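Hard Water and Scale in Small Kitchens: FAQ
By the Bekthorpe Water Desk
Aug 9, 2026
14 shares | 3 comments

What counts as hard water?
Hardness is the amount of dissolved calcium and magnesium, reported as milligrams per liter of calcium carbonate. Anything over 180 is usually classed as very hard. The Wamska supply measured 230 at the February test. Cellesberg is supplied from a different well field and is not covered on this page.

Is it safe to drink?
Hardness is not treated as a health hazard at these levels. People on a sodium-restricted diet should ask a doctor before drinking softened water, as ion exchange adds sodium.

Where does scale form first?
On heating surfaces, then wherever water stands and dries. Kettles and water heaters collect the most. At a sink, look at the faucet aerator, the base of the spout and the ring around the drain.
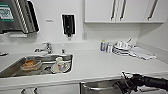
A clogged aerator shows up as a weak or sideways stream. Unscrew it, note the order of the parts, and soak the metal screen in white vinegar for an hour. Rinse it and run the cold water for a few seconds with the aerator off before putting it back.

Can I use vinegar on stainless steel?
Yes, diluted one to one with water, for no more than ten minutes, followed by a full rinse. Do not use it on marble or other limestone-based counters. Never mix vinegar or any other acid with bleach.

How do I descale a 1-liter kettle?
Mix 500 ml of white vinegar with 500 ml of water, bring it to a boil, switch off and leave for 30 minutes. Empty it, then boil and discard two changes of fresh water. Check the manual first; some makers call for citric acid only.

Why do glasses still look cloudy?
If the film comes off with vinegar, it is mineral. If it does not, the glass is probably etched, and etching is permanent. Soft water and too much detergent are the common causes of etching.

What does the Mudaliar cartridge do?
It is a scale inhibitor for a single cold line. It does not remove hardness, so a test strip reads the same before and after it. Replace it every 300 gallons.

Comments (3)

tapwasher: The strips from the hardware store read lower than your figure. Which one do I set the softener by?

Bekthorpe Water Desk: Use the lab figure. Strips only show a range.

k_lowell: Ten minutes was not enough on my drain ring. Did it three times, rinsing in between, and most of it came off.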